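Mesh office chair slowly sinks and has started creaking – fix it or replace it?

Asked in Home & Furniture, Dramside Community Help

I have a black office chair with a plastic shell under the seat and mesh over it. Over the winter it began dropping while I sit in it, and now it creaks whenever I lean back. I'd like to know if this is one repair or two before I spend money.

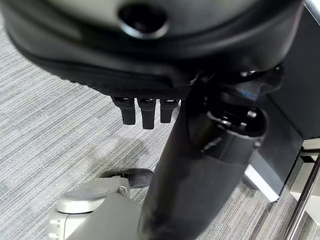
tobermory_k
Two separate things, nearly always. The sinking is the gas lift and the creak is the tilt mechanism or the bolts that hold it to the seat. I'd deal with the creak first as it costs nothing, then decide about the lift.

More details from me, as the form asks for them. The chair is a Nidato, bought second-hand, so no receipt and no warranty. I weigh a fair bit less than the limit on the sticker. It goes down to its lowest point in 30 minutes or so of sitting, and if I stand up and pull the lever it comes back up without any trouble. The creak is only when I lean back, never when I turn. I've wiped it down and vacuumed the castors but haven't taken anything apart. It lives on carpet in the spare room and gets used every working day.

– pennant_hill

3 answers

tobermory_k
Adding to my first reply now that I've read the rest.

If it rises when you pull the lever and then creeps down under your weight, the seal in the cylinder is worn. You can't top it up and you shouldn't try to open it, they are under pressure. Replacement cylinders are sold on their own and most office chairs take a standard fitting, but measure yours before ordering. You want the diameter at the top where it goes into the mechanism, the diameter at the bottom where it goes into the base, and the length of travel.

For the creak, put the chair on its side on an old towel and look for the bolts that join the tilt mechanism to the seat. There are usually 4. Try each one with the right size hex key. If any of them turn easily, that's very likely your noise. Take them out one at a time, put a drop of medium thread locker on, and do them back up firmly. Don't lean on the key, the threads in a plastic seat will strip and then you have a bigger job.

If the bolts were all tight, put a little white lithium grease on the pivot of the tilt mechanism, work it back and forth and wipe off the extra. Keep it off the mesh, it marks and it's hard to get out. Don't grease the cylinder at all.

To get the old cylinder out you need a pipe wrench or a rubber mallet. Pull the base off first by knocking down on the hub around the cylinder, then turn the cylinder with the wrench where it meets the mechanism. It's a taper fit with no screws. Mine took a good soak of penetrating oil overnight. The new one just pushes in and your weight seats it the first time you sit down.

clunach_rd
just buy a new chair, life is short. they have them at Jayawardena Office on the ring road and they take the old one away

marlu88
I'd fix it. I did the cylinder on mine in September and it has held its height since. The bottom end came out with three hits and the top end took me most of an evening, so allow for that.

A couple of things the first answer left out. Check the levers and any plastic tabs under the seat before you start, and take a photo on your phone so you know what points where. On my chair I put the mechanism back on the wrong way around and the tilt lever ended up on the left. Also look over the plastic near the bolt holes with a torch. If it's cracked there, tightening won't help and the creak will come back.

If you don't own a pipe wrench, the tool library in Clunach lends them out. You need to be a member and they want it back within the week.

One quick fix if you only need the chair to last a few months: a length of PVC pipe slit down one side and clipped around the cylinder will stop it dropping. You lose the height adjustment but it works. Cut it to the height you like to sit at – measure with someone in the chair.

pennant_hill
Thanks both. Two of the bolts were loose and the creak has gone. I've measured up and ordered a cylinder, will post back if it doesn't fit.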